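Multipack

A multipack is a group of equal goods which is sold as one unit. In the food trade it is most often made of cans, bottles or small cartons. The parts are held together by plastic film, by a cardboard sleeve, or by both of them.

History

In the Laltammont region, the first canned food multipacks were sold by the Seok cannery, which packed its fish in groups of 3. The packer Cledwyn Voyle used a paper band for this purpose. The band tore easily in damp store rooms, and later the cannery changed to film.

Construction

The film is laid over the cans and made tight with warm air. A sleeve of printed cardboard may cover only the lower half, so the labels of the single cans can still be read. The sleeve carries the name of the product line, small symbols and often a sign of the country of origin.

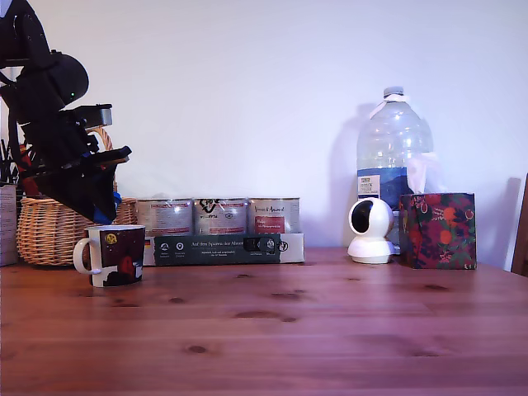 Multipack of three cans in clear film with a dark green sleeve, next to a printed mug.

Use at home

Many households open the pack directly after shopping and put the cans one by one on the shelf. Others keep it closed until the first can is needed. In her household guide, Urszula Kaczorowski advises to cut the film at the short side and to keep the sleeve if the cooking instructions are printed only there. Film and cardboard are collected separately in most towns of the region.

See also: Shrink film, Tin can, Gelari carton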